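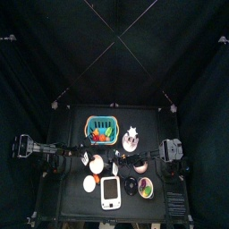 By Leonie Mudgway, Griddale
Last updated 2021-12-20

About Griddale

Most "about us" pages in the toy trade say the same few things. The founders loved playing as children, they couldn't find anything good enough for their own, and now every item is made with joy. We read a lot of these before writing ours and believed very few of them. I don't remember having strong feelings about toys when I was small. I had a tin of buttons and was happy with it.

Griddale lends play food and play kitchen things to nurseries, childminders and playgroups. We don't make any of it. We buy it, try it, put it into sets, send the sets out, get them back, wash them and send them out again. The business began in Stolley, in two rooms over a dry cleaner's, and moved to its present unit when the stairs got the better of us.

What goes in a set

A basic set is a basket of vegetables, a few bowls, some loose pieces of food and one or two things that aren't food at all. The turquoise basket with the orange rim is the one people ask for. It has slots along its sides, so crumbs and sand can find their own way out, and a two-year-old can see there's a carrot in there without tipping the lot on the floor. They tip the lot on the floor anyway. I used to tell customers that a see-through basket cut down on mess, and I've stopped saying it, as I never saw any proof.

Bowls are more use than plates. We've been told by catalogues that children need a full dinner service to "build mealtime narratives". In our experience they need something to put the egg in, and then something else to move it to. A white bowl does this. So does a pinkish one. The star on the pale pink-and-white dish isn't food as far as any of us knows, but it has been served as a biscuit, a pizza and medicine, so it stays.

The ball goes in for the same reason. Usa Chantharasri, who packs most of the sets, was against it for months because balls roll under things and don't come back. She's right about that. We now charge for missing balls at cost.

What we don't claim

We don't say our sets are educational. A supplier called Talska sent us a leaflet last March promising that sorting plastic vegetables would bring on early maths, better sleep and a taste for greens. Saadet Ekinci worked in nurseries for 11 years before she came to us, and she wrote back asking how they had measured the sleep part. We're still waiting. We do buy their bowls, which are perfectly good bowls.

We don't say they're unbreakable either. Small pieces crack and colours go dull with washing. Anything cracked comes out of the set and isn't glued. If you get a set with a damaged piece, tell us and we'll send another, and please don't post the old one back.

And we don't grade toys by age beyond what the maker prints. If a piece looks too small for the children you look after, leave it out. You know them and we don't.

How it works

Sets go out for a school term or for 20 days, whichever you book. They come with a packing list. Please use it when you send things back, and look inside the bowls before you close the lid. Nuanchan Khunthong checks each return against the list, and what she finds in the bottom of the basket (raisins, a sock, someone's house key) is kept for a month.

Everything is washed in warm water with ordinary washing-up liquid and left to dry on racks. We looked at a special machine for it and thought the price was silly.

Numbers, for those who want them

At the last stocktake we had 3,792 pieces on the shelves or out on loan. The website used to say "thousands of happy children", which I took down. We've no idea how many children there are or what sort of mood they're in.

Getting in touch

Ring or write, and one of the people named here will answer. We don't have a showroom, but nurseries are welcome to come and handle things before they book. Bring a bag if you're collecting on foot, as the baskets have no lids of their own and the box is awkward on the bus.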